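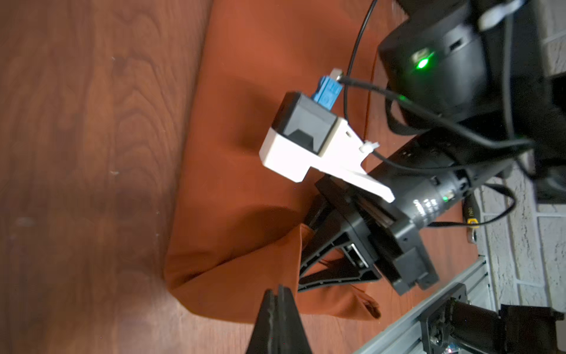
About Pralleo

Pralleo is a small language school above a shoe repairer's on Lorkau Street. We teach Spanish and Indonesian to adults, most of whom were told at fifteen that they had no ear for it and have been cross about this ever since.

Damián Ocampo and Juwita Harahap started the school after meeting on a teacher training course that neither of them enjoyed. The course was very keen on laminated cards. We own no laminated cards.

How we teach

Classes are small, 3 to a tutor at the beginner stage, and last long enough for everyone to run out of things they prepared at home. After that the useful part begins. You will talk about buses, landlords, your knees and what you had for lunch. Nobody will ask you to describe a beach holiday with the Espinoza family, although we do own the textbook.

We have two levels, Getting Going and Still Going. A third, Fluent, was on the timetable for one term and frightened people.

Grammar gets taught when it comes up. In Spanish it comes up constantly. Indonesian learners tend to look smug about their verbs until they meet the prefixes, at which point Juwita puts the kettle on.

Who we are

Damián runs the Spanish side and writes the timetable, so complaints about Monday mornings go to him. Juwita runs the Indonesian side and the accounts. Anayeli and Getsemaní Galindo share the evening Spanish classes and are sisters, and they disagree on at least one word per lesson. Students are advised to learn both versions. Ezequiel Arriaga answers the phone, in whichever language you try first.

The name

People ask what Pralleo means. It means the names we wanted were taken. Nornura was the runner-up and is still printed on a box of 168 pencils, which you are welcome to help us use up.

Coming to see us

You can sit in on a class for free before signing up. New groups start in April and again in autumn. The stairs are steep and there are 20 of them, which makes a decent first lesson in numbers. If stairs are a problem, ring Ezequiel and we'll arrange a class in the ground floor room next door.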